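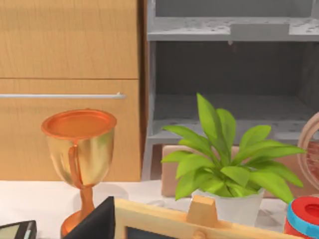
Sioned Eynon had been famous for two years when she was ten, and she still got the odd letter from it. Most were kind. There was a lady called Carol Birkett who wrote every October, always in green ink, to ask whether the dog from *Entwistle* was keeping well, and Sioned had never had the heart to tell her that the dog had been getting on a bit even then.

So when Leanne rang to say they wanted her back for a reunion special, she sat down on the hall step with the phone in her lap for a good while before she put it to her ear again.

"Are you there, love?" said Leanne Whitlock, who had been her agent since the days when Sioned's mum still packed her a jam sandwich for the set. "They've got Bradley. They've got nearly everybody. It's one night in Fivham, in the old theatre, and they'll put you up somewhere nice."

"Does Bradley still do the voice?"

"He does it at weddings, I'm told."

She said yes, mostly to hear the voice, and then spent the whole train trip wishing she hadn't. She'd brought a grey cardigan and a good colour of lipstick, and neither one felt like her.

Bradley Mellor was waiting at the stage door with two paper cups of tea, rounder than he used to be and grinning all over his face. "776 seats," he said, before she'd even got her bag off her shoulder. "I had a peek at the plan. And they've sold the lot, Sh!"

He was the only person who had ever called her Sh. It came from a scene they'd had to do 26 times, hiding in a wardrobe, when neither of them could stop giggling and poor Nhyira Ansah, who was directing her very first episode, had finally climbed in with them and got the giggles too.

"Is Nhyira here?" Sioned asked.

"Inside, bossing the lights about. She wants us to do the wardrobe."

Sioned drank some of her tea, and it had far too much sugar in it, just the way she'd liked it when she was ten. She followed him in.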